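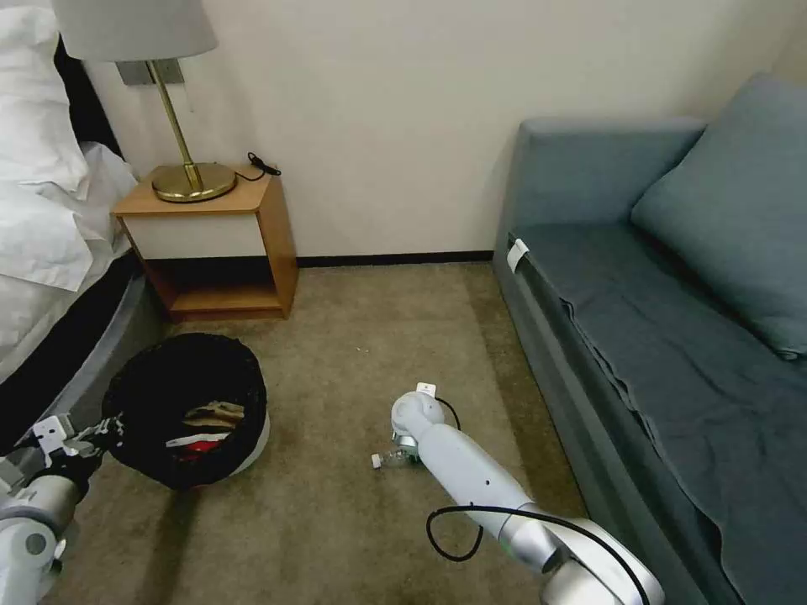
From: Kirsty Whitcombe
To: Plelport robotics club list
Subject: Re: Bedroom task, who is doing what on Wednesday

Nikola Mujić wrote:
> I went through the rules again last night. The tidy-up round gives us 8 minutes
> and the bin has to be in the same place at the end. Do we lose points if the
> liner slips down while a bottle goes in? I would like to keep the left arm on
> the bag the whole time, but then we only have one arm for picking up.
> Also, is anyone looking at the cable on the right arm?

Nikola,

A slipped liner costs 2 points each time, so yes, keep the left arm on the rim. One arm is enough for picking up if we stop going back to the rest position between items. That was eating most of our time.

Bottles are the weak part. Small clear ones are hard to find on a beige carpet, and the gripper tends to come down on the cap. Please try the side approach from the Tadent branch before changing anything else. If it gets to 70 per cent in practice I'm happy to enter with it.

The cable needs a second clip. I have some in my bag and will fit one before we start — please don't use tape, it leaves glue on the arm.

Wunasine have entered the same round, so we may share the practice slot with them. Bring your own chargers.

Room is open from four.

Kirsty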